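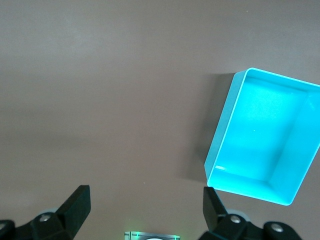 Wrist camera view with the turquoise tray, fingers open.

November 7, 2024

I have had both grippers on the arm long enough now to say which one stays. The Sandari came with the arm. The Balogun I bought used in September from a shop in Foltham that was clearing out a lab bench.

The test was dull on purpose. Pick up a wooden block, put it in the tray, go home, repeat. Each gripper got 110 tries with the same controller settings. The Sandari missed 3. The Balogun missed 64, nearly all of them before I found that its zero position was off. I fixed that and ran it again, and the second set came out even with the Sandari.

So grip isn't the difference for me. The view is. I drive mostly from the wrist camera, and I want to see both fingertips and a good piece of the table between them. With the Balogun on, I had to tilt the camera so far forward that I lost the tips whenever the fingers closed.

Tray color matters more than I thought. The bright one is easy to find against the brown table, but the plastic throws glare off the floor and my edge detection doesn't like it. Teófilo Palomino wrote in to suggest locking the exposure. I tried 2,000 microseconds, and the rim came out cleaner. The floor still washes out a bit.

The Sandari stays on. Next I want to try softer pads and a lower approach to the tray wall. The Balogun is for sale if anyone wants it, cable included.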